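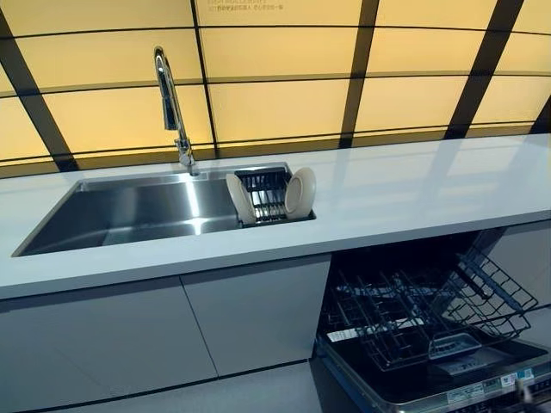
The Bresten robotics club has spent 5 months trying to get a plate into a dishwasher, a chore most of its members will cheerfully avoid at home.

The club's entry for the Stinora household challenge began in May with larger ambitions. There was talk of a whole dinner service, then of pans. By the end of summer the talk was of plates – flat, round, white ones, moved from the drainer to the rack and left standing between the tines.

A plate, the students have learned, is a terrible object. It is thin at the edge, slippery in the middle and about as forgiving as an exam board. The arm's software, which the team named Drornier after losing a vote with itself, has now made 774 practice attempts. The log divides these into "good," "leaning" and "floor."

Glossy surfaces cause most of the arguments. Steel throws highlights at the camera, and Drornier has a weakness for highlights. One evening it reached with great confidence for a bright streak on the counter. It scored the attempt as good.

The challenge allows 900 seconds for each run, a limit the students considered generous until they started timing themselves. Their rivals from Bandara are said to be working on cutlery, a rumor received with sympathy.

Glasses are planned for next year. The club is already shopping for plastic ones.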